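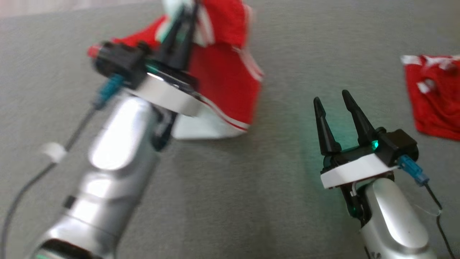
Abrasion and Pilling of Woven Upholstery Fabrics
Student Project Report, Textile Materials Laboratory
Mar 11, 2021

1. Purpose

The project compared the wear behavior of three woven upholstery fabrics sold for household seating. The fabrics are identified by their trade names: Corden, Tultia and Nzioka. The question was which of them pills first under light rubbing, and whether early pilling says anything about later thread breakage.

2. Materials

Corden is a plain weave in polyester. Tultia is a polyester and cotton blend, also plain weave, with a softer yarn. Nzioka is a twill with a wool content stated by the supplier, Drirard, but not checked by us. All cloth was bought off the roll in July and stored flat. Specimens were cut away from the selvage, and no two specimens from one fabric shared the same warp threads.

3. Method

Specimens were conditioned overnight in the laboratory before testing. Each was mounted face up on a flat-bed rubbing machine and worn against a standard wool abradant. The machine was stopped at 2000 rubs for a pilling grade and again at 3000 rubs for a second grade and a thread check under a hand lens. Grades run from 5 (no change) to 1 (severe pilling). Two students graded separately and then agreed on a value.

4. Results

Fabric, grade at 2000, grade at 3000
Corden, 4, 4
Tultia, 3, 2
Nzioka, 4, 3

No broken threads were found in Corden or Nzioka. One Tultia specimen broke a weft thread at 2066 rubs and was removed. The remaining Tultia specimens reached 3000 without breakage.

5. Discussion

The blend pilled most, as expected from its lower twist. Its loose cotton fibers work up to the surface and are held there by the stronger polyester, so the pills do not drop off. The single early break lay beside a slub and may be a fault in the cloth — we do not treat it as typical.

The humidity log has a gap on the second day of testing, and the Nzioka specimens were the ones on the machine. Wool is sensitive to moisture, so the Nzioka grades should be repeated before they are compared closely with the others.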